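Posted in: Club Nights, Robots | 6 comments

So the spring session of our robotics club is officially more than half done, and I have been terrible about writing it up. Sorry! A bunch of you asked after my last post (the one about the line follower that kept driving under the radiator) what we were doing next, and the answer is laundry. Kind of.

Our group got a spot in the Tolness Challenge, the student one they run every June over in Rasport. This year's theme is household chores, and each club picks a task off a list. The drone kids at Holst grabbed "set the table" before anybody else had even opened the email, so we ended up choosing between watering plants and handling cloth. I voted for plants. I lost.

Cloth is so much harder than I thought it would be. A block is a block wherever you put it, but a rag is a different shape every single time you pick it up. The first two meetings we mostly argued about what "picked up" even means. If one corner is still dragging on the table, does it count? The rules say the cloth has to clear the surface completely and land inside a marked square, and they don't say one word about folding, thank goodness.

The way we're going at it is by showing the computer a whole lot of examples of a human doing the job. You hold the gripper yourself, do the pick, do the place, let go, and start over. Then you do it again. Then you trade with somebody when your thumb gets sore. Our goal is 1,183 good runs before the deadline, a number that came out of a spreadsheet I did not make and can't defend, and as of last Thursday we had 274. I know, I know. But 31 of those were from me in one evening, which I'm pretty proud of!
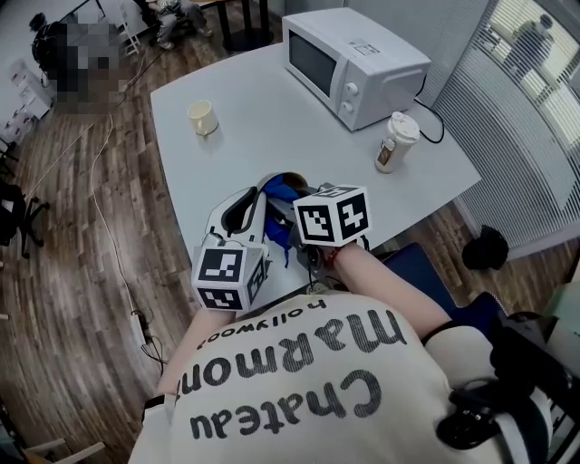 Grabbing technique has become a real topic with us. My first week I was pinching just the very edge of the cloth, super delicate, like I was picking up a bug, and it slid out of the fingers over and over. Now I go for a fat handful. With the blue one all bunched up in the jaws like that, it stays put while you carry it, and the part that hangs down is short enough that it doesn't sweep across everything on the way. The marker cubes on the fingertips are the other thing you have to keep in mind, since the software reads those black and white squares to work out where each finger is. If your hand wanders over one, that run is junk. I have made so much junk.

We've started leaving ordinary stuff out on the table too, mugs and a microwave and so on. The challenge setup is supposed to be a messy kitchen, and the coaches figured we should quit practicing on a perfectly clean surface. I was annoyed at first (my elbows are not graceful), but it does make you slow down, and slow runs come out a lot nicer than fast ones when we play them back.

What else? The training side is still a mystery to me. A couple of the older students handle that part on the Sirton workstation, and from where I sit it looks like a lot of staring at wiggly lines and sighing. The first model they trained would reach for the cloth, stop just short, and hover there. Forever. We all stood behind it yelling "go ON" like it was a horse race. The second one did grab it, carried it beautifully over to the square, and then wouldn't let go - so there's a whole new batch of runs on the list where we're all being really clear about opening the fingers at the end.

I'm signed up for the long slot this week and I'm bringing snacks, the kind that don't leave grease on your fingers after what happened with the cheese puffs. If anybody reading this did the Tolness thing in a past year, please tell me in the comments whether they let you bring your own cloth or if you have to use theirs. The rules are super vague and it's making me nervous. Our rags are pretty thin, and if they hand us a big fluffy towel I think we're in trouble.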